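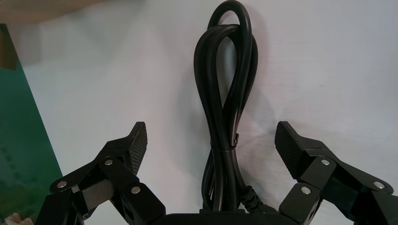 4. What the drawer survey can and cannot tell us

4.1 The claim under test

The argument that British homes are sitting on a large store of unwanted electrical goods has been made so often that it now tends to appear without a source. Where a source is given, it is usually a household survey in which people were asked how many unused items they own, and the answer was multiplied by the number of homes in the area. Hinds's Bolger report is the best known of these locally, and the Clovora collection scheme was planned largely on the strength of it. Our own survey in Colitz was meant to repeat Keith Hinds's work in a second town. We ended up less sure of his result than when we began, and not much surer of ours.

The trouble starts with the word "unused". In the Bolger form, an item was unused if the person filling in the form said so. No period was given. A fan heater put away in April and brought out again in the winter is unused for a good part of the year, and a careful respondent in summer could fairly list it. So is a slide projector that has not been switched on since the owner's children left home. The report adds these together and calls the total "stock available for recovery". We do not think the first of these is available for anything, and we doubt that the second always is.

4.2 How the answers were gathered

We approached 100 households in Colitz by letter and then on the doorstep. Of these, 93 returned a form. That is a high rate, and we should be suspicious of it. The letter was sent with the parish newsletter, and several people told us they had taken the form to be something they were expected to fill in, in the way one fills in the electoral roll. A form completed out of duty is not always completed with care. Quite a few had the same figure written in every box, which may be true of those homes but is more likely to mean that the person had lost patience by the second page.

The form asked about six groups of goods: kitchen appliances, sound and vision, telephones, computing, tools, and leads and chargers. Respondents gave a number for each group and ticked a reason for keeping the items. They could tick as many reasons as they liked. The Bolger form had allowed only one, and we suspect this had more effect on the Bolger findings than anything that was going on in Bolger. When people are made to choose a single reason they seem to choose the one that sounds most sensible, and "might need it" sounds more sensible than "have not thought about it". In Colitz the second of these was ticked freely once it no longer had to stand alone.

We then asked for permission to visit. Twenty-one households agreed. We went through cupboards, lofts and sheds with the owner present and made our own list, using the same six groups. The visitors did not see the form beforehand.

4.3 Forms against cupboards

In 11 of the 21 homes visited, the list made on the day did not match the form in at least three of the six groups. Some differences ran in the direction one would guess, with things found in the loft that had slipped the owner's mind. Others ran the opposite way. One respondent had entered two unused sewing machines and could show us only one; after some thought she said that the other had gone to her sister in Plolent before the form arrived. Another had listed a stereo that was plugged in and playing when we called. He explained that it belonged to his son and that he himself did not use it.

These are small matters, taken one at a time. They are worth setting down all the same, as the usual defence of household surveys is that errors of this sort cancel out. Perhaps they do. We have not seen any work on the point that would persuade a doubtful reader, and the Bolger report does not offer any. It says that "respondents are generally reliable about their own belongings" and moves on. We would have written the same sentence before we made the visits.

The groups did not behave alike. Large kitchen appliances were reported well. People know whether they have a spare microwave, for the good reason that it takes up a shelf. Tools were reported badly, and mostly by those who had the most of them. Leads and chargers were so poorly reported that we have left them out of the main table altogether, and the reasons for this need a section of their own.

4.4 The problem of leads

It is easy to say that a toaster is one item. A lead is harder. Does a lead count when it is lying beside the appliance it came with? If the appliance is in use but the lead is not -- a second one was bought with a longer reach, say -- then is the lead unused, or spare? If an extension block has a lead fixed to it, is that one thing or two? Our form said nothing about any of this and neither did Hinds's. Respondents settled it for themselves, and they settled it differently.

Neatness made matters worse. A power cable folded into parallel loops and held with a twist tie, like the one in Figure 1, looks put away. Visitors tended to write such cables down as unused on sight, and owners tended to agree with them. A loose cable trailing out of the same drawer was more often argued over. Yet the way a cable is tied tells us nothing about when it was last plugged in. Some people tie up a lead every evening. Others leave one in a heap for ten years. When we went back over the visit notes we found that our two visitors had been using tidiness as a stand-in for disuse without ever having agreed to, and that the one with the tidier home did it more.

Figure 1. A black power cable gathered into loops and held with a twist tie.

We considered asking owners to say when each lead had last been used, and tried it in a few homes. The answers were given quickly and with confidence, and we did not believe them. One man dated four leads to the same Christmas. It would be possible to seal a sample of leads with dated paper bands and return after a year to see which bands were broken, but a band is a reminder, and a reminded household is no longer the household we set out to measure. We mention the idea for others who may have more faith in it.

The Bolger report has no such doubts. Leads and chargers make up the largest single group in its total, and so a good share of the headline rests on the group that people are worst at counting. If it is taken out, the Bolger estimate still points to a fair quantity of unused goods. It no longer supports the phrase "a mine under every stair", which is Hinds's and which has since been printed on the side of the Clovora van.

4.5 Would they give the things up?

The last page of the form asked whether the household would hand over its unused items if they were collected from the door. Most said yes. We put very little weight on this. It costs nothing to say yes on a form, and the person who says it is picturing the broken kettle, not the camcorder with the wedding tapes.

At the visits we asked again, item by item, with the thing in view. Willingness dropped sharply. Owners who had ticked "all of it" on paper began to put objects back. Telephones were held on to over worries about what might still be stored on them, which no collection from the door will cure. Kitchen goods were kept for children who were expected to set up home. Leads were kept in case they fitted something. Hardly anyone could say what, and several laughed when we asked, but they kept them.

It may be objected that our being there changed the answer, and that people say no to a stranger in the kitchen who seems to be after their belongings. We accept this in part. A doorstep collector is also a stranger, though, and if our visitors put people off then the scheme's crews may well do the same. Clovora's own count of what was handed over in its first round would help to settle the matter. We wrote to ask for it on 26 July 2018 and have had an acknowledgement but no figures.

4.6 What we are prepared to say

Homes in Colitz contain electrical goods that their owners do not use. We would not go much further. The number per home depends on what period of disuse is meant, on whether leads are counted and how, and on who in the house holds the pen. Change any of these and the total moves by more than the difference between Colitz and Bolger, so we have not tried to compare the two towns, although that was the purpose of the work as first proposed.

Nor do we offer a figure for the county. The homes that let us in were not chosen by chance; they were the ones that said yes, and they leaned towards retired couples in houses with lofts. A flat above a shop in Plolent has a different cupboard and probably a different set of habits. Scaling up from the one to the other would give us a large number with very little behind it, and there are enough of those in this field already. The main table in Section 5 therefore reports the visited homes only, with the form answers alongside, and gives no totals across groups.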